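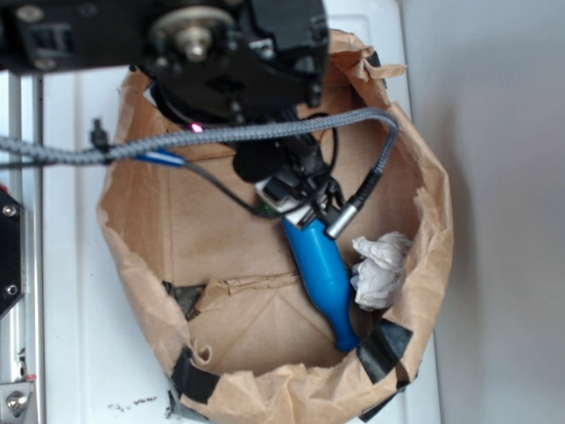
¿Por qué falla la estimación de pose dentro de una bolsa de papel? Porque las paredes arrugadas devuelven profundidad por todas partes y el segmentador las mezcla con los objetos.

Llevo desde octubre con esto en Zirnance, el repositorio donde tengo la percepción y el planificador de agarres. Con bandejas rígidas bastaba ajustar un plano al fondo y quitarlo. En papel kraft ese plano no existe: hay pliegues, solapas y sombras que se parecen mucho al borde de un objeto.

Lo primero que cambié fue el orden. Ahora segmento en color y después recorto la nube de puntos con la máscara. El naranja y el azul salen bien casi siempre. El pañuelo blanco sigue dando problemas, con máscaras partidas en dos o pegadas a la pared.

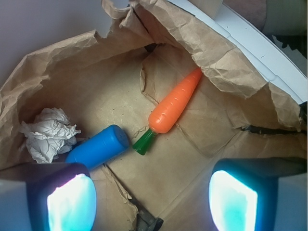 Lo segundo fue el mapa de colisiones. El planificador trataba el papel como obstáculo rígido y descartaba casi todas las aproximaciones. En un registro de 1090 intentos de planificación, 186 terminaron sin trayectoria válida, y al revisarlos vi que muchos eran por una solapa. He separado las colisiones en 2 capas: una dura para la mesa y la estructura, y otra blanda para la bolsa, que suma coste pero no prohíbe.

El código está en la rama huaman, sin documentar. La copia de Lanska es vieja, no la uséis. Me queda pendiente volver a estimar la pose después de cada agarre, que ahora solo se calcula al principio del ciclo.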